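Does the "Quiet Hour" at Pretitdale Library Do Anything?
Student project report
Submitted 2024-10-06 by Geeta Tyagi and Sushil Bansal

1. Why we picked this

In June the Pretitdale branch library started a quiet hour, from four to five every afternoon. The poster by the door says it "improves focus for all visitors." We wanted to know where that claim came from. The front desk sent us to a newsletter, the newsletter quoted a book on study habits by Peretti, and the book gives no source at all. So we decided to check for ourselves, with the limits any two students have.

2. What we did

We took sound readings with a phone app called Plolari on 13 afternoons, sitting at the same desk each time, near the magazine racks. Each afternoon we measured the hour before quiet hour and then quiet hour itself. That gave us 2149 readings after we threw out the ones where the app froze.

We also handed out a short survey. We printed 1000 copies, which was too many, and got 712 back. The survey asked three things: did you know there was a quiet hour, did it seem quieter, and did you get more done.

The app is a weak point. We tried it on both our phones side by side and they didn't agree, so we used only Geeta's phone after that. We can say whether one hour was louder than the other on that phone. We can't say how loud the library is in any sense a sound engineer would accept.

3. Sound readings

Quiet hour was a little quieter than the hour before it on most afternoons. On a few it was louder. The biggest drops came on days when the after-school reading club didn't meet, and on those days the whole building was calmer anyway. When we set those days aside, the gap between the two hours nearly went away. 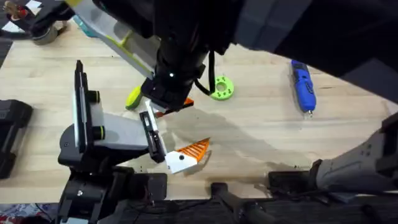 Hassanpour read our first draft and thought we were being unfair to the library, saying that a small drop in noise could still matter to a person trying to read, and that an average hides the one loud phone call that ruins an afternoon. We went back and looked for sudden loud spikes. They showed up in both hours. The point about averages is a good one, though, and we should have planned for it before we started.

4. Survey answers

Most people who answered knew about quiet hour, and most of those said it seemed quieter. People who didn't know about it mostly said they noticed no difference. To us that looks like the poster doing the work, but there is another way to read it: people who care about noise may be the ones who stop to read posters.

We don't put much weight on the "got more done" question. It was worded badly – "Did quiet hour help you get more done?" almost asks for a yes.

5. What we think

Our readings don't back up the words on the poster. They don't prove it wrong either, because we never measured focus, only noise and opinions. A fair test would need a second library with no quiet hour and a better meter than a phone.

We would ask the library to take "for all visitors" off the poster. We gave the branch a copy of our readings and have not had an answer yet.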